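Home | Browse Titles | Contents | Previous Chapter | Next Chapter

Filed under: Consumer Studies / Textiles and Clothing

CHAPTER 7
The Care and Working Life of Garments

A garment begins to wear out on the day it is first worn. Friction at the collar, strain at the underarm seam, body oils, sunlight and repeated washing all act on the fibers, and each leaves a different kind of damage. This chapter examines how that damage occurs and how the routine of the household can slow it. Chapter 6 dealt with the purchase of clothing; the present chapter takes up the longer period that follows.

The working life of a garment may be measured in years, in wearings or in wash cycles. Textile specialists generally prefer the last of these. A shirt that hangs in a closet for ten years may be nearly new, while one worn weekly to a place of work may be finished in two. In the Desley household study, on which several tables in this chapter are based, families kept a laundry diary for 18 months and entered a total of 2,970 loads. The diaries showed that many garments were washed after a single wearing whether or not they were soiled. They also showed that shirts and undershirts were discarded most often for loss of shape, ahead of stains and holes.

Loss of shape deserves particular attention. Knitted fabrics, including the jersey used in most T-shirts, are built from interlocking loops of yarn. The loops open under tension and close again when the tension is released, and this gives the fabric its comfort and stretch. When a knit is heavy with water, however, its own weight may hold the loops open for hours. The neckline and shoulders suffer first. Woven fabrics are more stable, but they crease more sharply and are slower to recover.

Three terms will be used throughout the chapter. Relaxation shrinkage is the return of a fabric to its natural dimensions after the tensions of manufacture are released. Progressive shrinkage continues with each wash and is most often seen in wool. Growth is the opposite condition — a permanent lengthening of the fabric in use or in storage. A garment labeled 100 percent cotton may show both shrinkage in length and growth in width.

Storage is treated in Section 7.4. As a rule, woven shirts, jackets and pressed trousers are hung, and sweaters and heavy knits are folded. Lightweight T-shirts may be kept either way. If they are hung, the hanger should be passed up through the hem, never forced down through the neck opening, as the ribbing at the collar stretches easily. Clothing should be sorted soon after laundering; creases set in a pile are more difficult to remove.
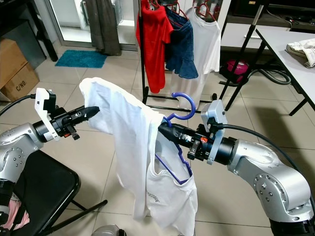
Handling clothes: a T-shirt and its hanger (first), clothing in a pile (second). 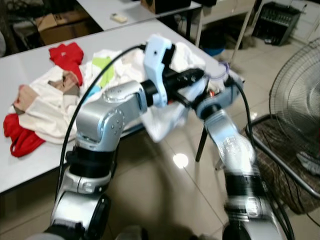 Opinion on the hanging of knits is not uniform. Levchenko objects that the rule against it is too broad, and that a dry, lightweight T-shirt on a hanger of the proper width will keep its shoulders as well as a folded one; the damage commonly blamed on hanging, in this view, is done earlier, on the clothesline.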